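How Does a Robot Hand Learn to Hold a Test Tube?

Pick up a pencil. Easy, right? You probably did it without thinking at all. Your eyes found it, your arm reached out, and your fingers knew how hard to squeeze. Now imagine doing it with only two fingers, no skin, and a computer somewhere else telling you when to pinch!

That is the puzzle we work on in the Yagi project. We are trying out different grippers (a gripper is a robot's hand) to see which ones are good at handling the small, slippery, see-through things you find in a science lab. Things like beakers, racks and test tubes.
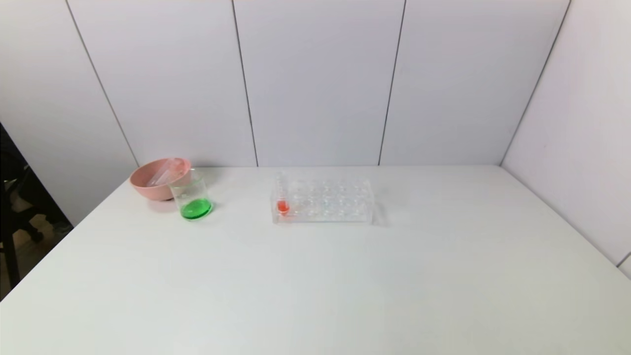
Why are clear things hard for a robot to find?
Cameras work by catching the light that bounces off things. Light goes straight through clear plastic and glass, so the camera mostly sees whatever is behind them. A robot may see only a thin outline or a shiny spot, and it has to guess the rest.

You can try this at home. Put a clear plastic cup on a white plate and stand on the other side of the room. Squint a little. Can you tell exactly where the rim is? Now put some colored water in the bottom. Much better! Color gives your eyes something to grab on to, and it gives a camera something to grab on to as well. We use bright colored liquids in our tests a lot, and we like making up the colors more than we probably should.

Getting There First

Before a gripper can hold anything, the arm has to carry it to the right spot. Your own arm bends at the shoulder, the elbow and the wrist. A robot arm has joints too, and each one has a motor that turns it. To move the hand a tiny bit to the left, several motors may all have to turn at once, each by a different amount. The part of the computer that works this out is called the controller. It's a bit like the conductor of an orchestra, except that all the musicians are elbows.

We have tried two controllers on this job. The first one is called Lindano. It plans the whole trip before the arm moves, the way you might draw a route on a map before a bike ride. The second is called Coltura. It looks at the camera pictures again and again while the arm is moving and fixes its path as it goes, more like riding your bike and steering around the puddles.

Lindano is smooth and quick when everything is where it should be. If somebody nudges the rack after it has made its plan, though, it goes to the old place and pinches air. Coltura is slower and sometimes wobbles near the end, like it can't make up its mind. But it can follow a rack that has been moved! We still use both, and we argue about them at lunch. 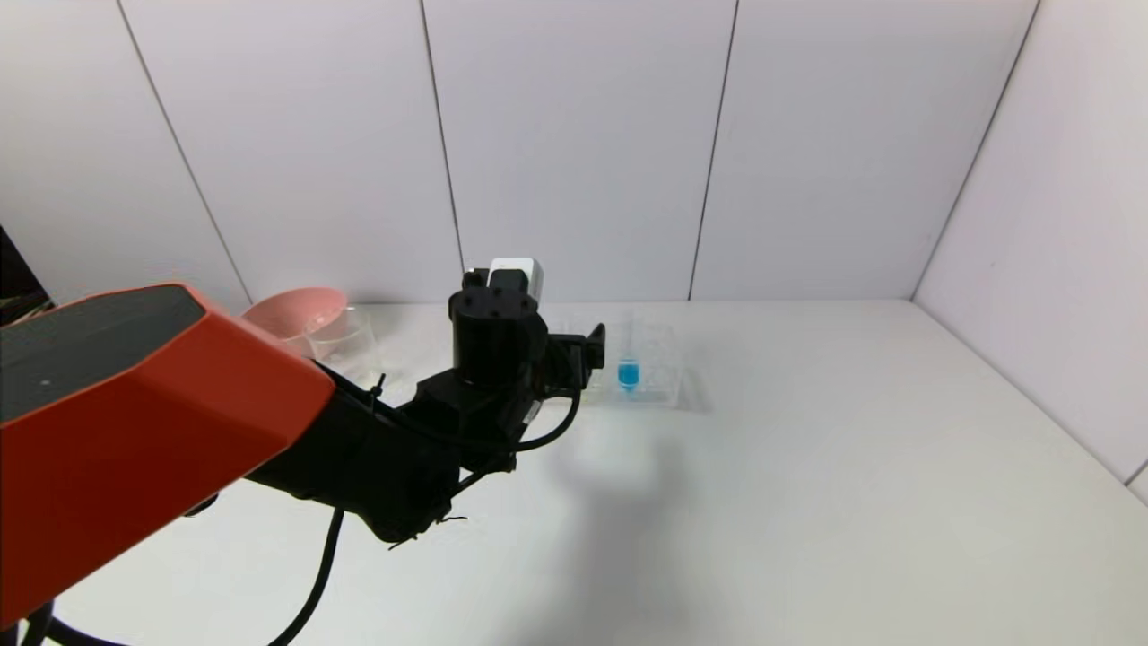

Written by the Claduvport Young Makers Editor
Robotics Workshop, Explainers for Ages 8 to 12

Reaching for a tube in a rack is a good test for a controller. The tube is skinny and stands up straight, so the fingers have to come in at the right height and with one on each side. If they arrive crooked, they can bump the tube or tip the whole rack. An arm also has to keep its own cables out of trouble. Think about vacuuming a room and trying not to run over the cord, and you have the idea.

How Hard Should You Squeeze?

Okay, so the arm has made it. Now comes my favorite part, the squeeze.

Squeeze too softly and the tube slides down between the fingers. Squeeze too hard and you could crack it, or pop it out sideways like a wet watermelon seed. You have thousands of tiny sensors in your skin that tell you when something is starting to slip, and you tighten your grip before you even notice. Lots of robot grippers have no feeling in their fingertips. The controller has to get its clues in other ways. One clue is how hard the motor is working. When the fingers touch something solid, the motor has to push harder, and the controller can notice that and stop closing.

A soft plastic cup is trickier. The sides bend in when you press, so the motor doesn't feel a sudden bump. It feels a slow, mushy sort of push. When does the robot have it? When is it crushing it? We set a limit on the squeeze and try the same cup again with the limit a little lower, then a little lower again, until the cup slips. Then we go back up one step. 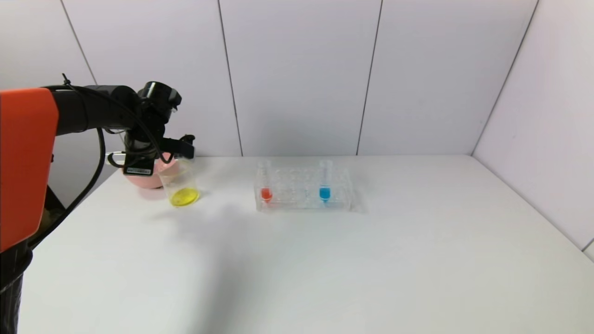 And a cup with a drink in it has another problem: sloshing. If the arm starts or stops suddenly, the liquid keeps moving after the cup has stopped. You know this if you have ever carried a very full glass of juice to the table. For cups we tell the controller to speed up gently and slow down gently. We also tell it to keep the cup upright, so the wrist has to turn as the arm swings to make up for all the other joints. That's a lot of math for one cup!

For every gripper we want to compare, the rules stay the same. Same cup, same table, same starting place, 10 tries each. If we changed the cup and the gripper together, we wouldn't know which change made the difference. Scientists call this a fair test, and you can do one with your own hands in a minute.

Why Fingertips Matter

Look at your fingertips. See the little ridges? Ridges help you hold on, and so does the softness of your skin, which squishes a bit to fit whatever you are touching. Smooth, hard robot fingers have neither one, so people who build grippers add pads. Some pads have straight ridges, some have bumps, and some are flat but rubbery.

The shape of the finger counts too. A skinny tip can fit into small gaps, like the space between two tubes in a rack. A wide tip touches more of the object, so it can hold on better, but it may knock over the neighbors on the way in.

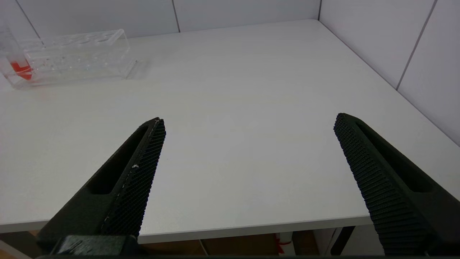
Two fingers open wide, with textured pads on the inside and a clear rack behind them.

A camera down at the wrist gets this close-up view of the fingers. It is great for the last little bit of a reach, when the robot needs to line up its fingertips. A camera higher up sees more of the table and is better for finding things in the first place. Using both is a bit like having one friend across the room shouting "Left a bit!" and another friend right beside your hand whispering "Stop!"

Pads wear out, by the way. After 1000 squeezes even a good one can start to lose its grip, so we check ours and keep spares in a drawer.

Try It Yourself: The Two-Finger Challenge

You will need a clear plastic cup, a marker with its cap on, two rubber bands and a friend.

Use only your thumb and one finger. Pick up the marker from the table and stand it up in the cup. Do that 10 times and write down how many times you dropped it.

Next, wrap a rubber band around each fingertip (not too tight!) and do it 10 more times. Did the rubber help?

Now close your eyes and let your friend be your controller. They can only say left, right, forward, back, down, up and squeeze. Give yourselves 90 seconds to get the marker into the cup. Then swap places.

Words to Know

Gripper: the part of a robot that grabs things.
Joint: a place where an arm can bend or turn.
Controller: the part that tells the motors what to do.
Fair test: a test where you change only one thing at a time.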